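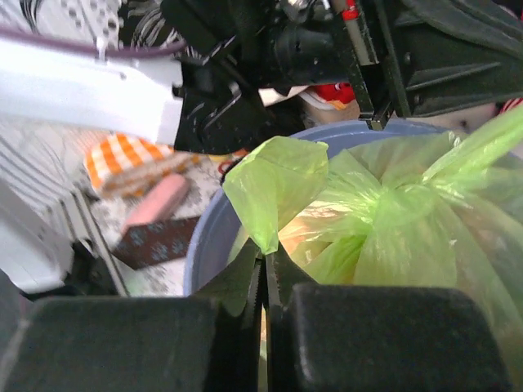 A knotted green bag in a blue bin.

Cleaning and Waste Assistant, part time
Mistora, Gitilbridge

Mistora looks after shared offices and studios in Gitilbridge. We need one more person for the evening round at the Yagi building, starting in September.

The job is mostly bins. There are 162 of them over four floors. You tie and lift out the full bags, wipe the bins and put in new liners. Bags go down to the yard by cart before 9 p.m. You will also restock paper towels and sweep the kitchens.

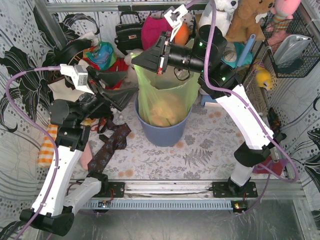
Food waste and general trash are kept apart, and we expect you to check before you tie a bag. Training is paid and takes two evenings. Gloves and work shirts are supplied.

Hours are 5 p.m. to 9 p.m., five evenings a week. You must be able to lift a full bag and be on your feet for the whole shift. Experience is useful but not required.

Apply at the Bikotura front desk, Room 231, or leave your name and phone number there. Please bring contact details for one reference.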